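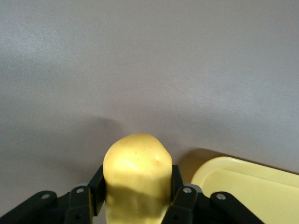
A yellow potato, freckles and all.

I have been told, by people with nice kitchens, that the small yellow potato is a step up. At the Sevau market it costs more than the brown kind, and it comes with a little card about butter. I bought 18 of them in February and tasted no butter until I added some.

My real complaint is with peeling. Every recipe I own tells me to peel, as if the skin were packaging. On a yellow potato the skin is thin enough to forget about. Take out an eye if it bothers you, rinse off the dirt and move on – dinner is in 9 minutes less.

The other side says mashed potatoes should be smooth. Fine. Smooth is also how they serve them on airplanes. I like a few scraps of skin in mine, as proof that a vegetable was involved at some point. My family has voted against this 5 times, and they are welcome to pick up the peeler, which lives in the drawer to the left of the stove.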